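Packing and Pouches Meeting, Rorkgate Room

August 3, 2022

I'm writing these up from my own scribbles again, so if I've mangled what you said, shout and I'll fix it before the next lot goes out. We had eight of us this time, which is pretty good going for August! Apologies came in from three more, all away.

Last meeting's minutes

Agreed as they were, apart from my spelling of Trokuline (one k, sorry, I do know that). The shelf labels are still on my list. I will do them.

The school pouches

We owe Prajapati nineteen filled pencil pouches by the end of the month, and most of this meeting was about how to send them. The pale gray ones with the big black zipper won out over the flat kind we looked at in the spring. I was the one arguing for flat, so let the record show I lost fair and square. The round shape takes a full set of pencils plus the eraser and sharpener, and everybody liked the ring on the zipper pull because small kids can get a finger through it. One person worried the ring would snag on things in the box. We decided to tuck it in underneath when packing and leave it at that.

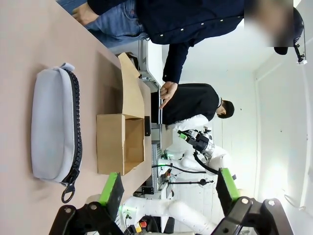
Then we got onto boxes, and this went on a while (I had two cups of coffee in the time it took). The question was whether to put several pouches in one bigger carton or stick with the small brown boxes we already have. Small boxes are easier to carry up the stairs at Prajapati, and we've got a stack of them from the Evano order going spare. Big cartons mean less tape. I'd been all for big cartons until somebody reminded me about those stairs. Vote was five for small, three for big. Small it is!

Long flaps came up too. Some of the Evano boxes have a flap that won't lie flat once it's been folded back, and we went back and forth on whether to trim it or just tape over it. Trimming looks neater, taping is quicker. We settled on trimming only where the flap really won't behave.
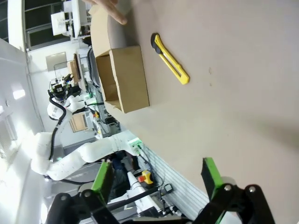

Box and yellow utility knife on the table, item 3.

While we were on the subject of knives: blades in when you put them down, please, and knives go back in the drawer at the end, not in the pencil tin. I found one in the pencil tin. I'm not asking whose it was.

Paper bags

Do we still want them? I said yes, loudly. They're handy for the odds and ends that don't suit a box, and if you fold the top over a couple of times they travel fine. The other view was that they slump and take up half the table. We're keeping the ones we've got and won't order more from Trokuline until they run out.
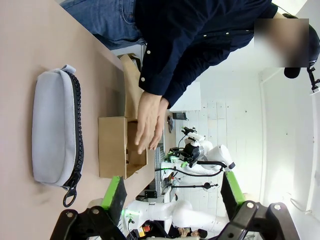 3 min read

Any other business

The tabletop needs a proper wipe after taping sessions, there are sticky patches at my end. Somebody asked if we could have Rorkgate for an extra hour next time, so I'll ask at the desk. The tape gun is on its last legs and I've been told I can buy a new one, within reason.

To do

Me: shelf labels, tape gun, ask about the extra hour.
Everyone: bring back any gray pouches you took home to try out.
Packing pair: first five boxes ready to show at the next meeting.

We finished a bit late. Next meeting is same room, same time, last week of August, and it's my turn to bring the cookies.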